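Nallik brings sorting arms to its Moura packing floor, and the packers are staying put

MOURA, December — I'm Mei-kuen Wan, and I run the packing floor at Nallik, where we make wooden block sets for preschools. This month we start using robot arms on the early shift, and I asked if I could write the announcement myself. They said yes, so bear with me!

I packed by hand for nine years before I moved into the office. Sorting pieces by color was the part that got to your wrists, and by two in the afternoon everybody was rubbing them. Our friends at Ukora have been working with us on an arm that can push pieces into place on a board, so we can hand over that bit and keep the checking, boxing and customer notes for ourselves.

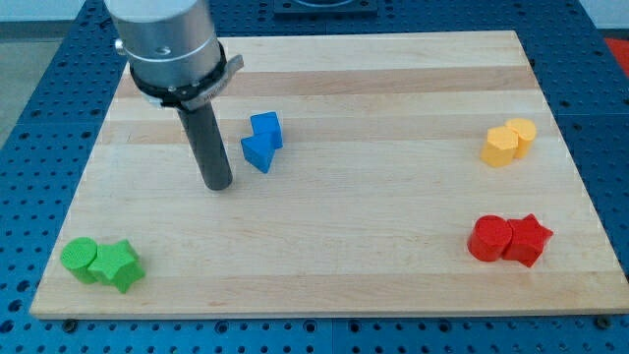 Will anyone on the packing floor lose their job?

All 243 people on the floor keep their jobs and their current pay, and that's in writing. Anyone who wants to learn to set up and look after the arms gets paid training, starting with the early shift.

I'll admit I was nervous about telling people. We did it over breakfast on a Wednesday, and the first question was whether the lunch break would move (it won't). The second was who gets to switch the thing off — any packer can, at any time, without asking me.

We're starting with the Dovari line, our smallest set, with a first order of 2,000 boxes. If the packers don't like how it's going, we'll slow down and change it.

Reporters who'd like to visit are welcome any morning after nine. Ask for me at the front desk, and please wear closed shoes.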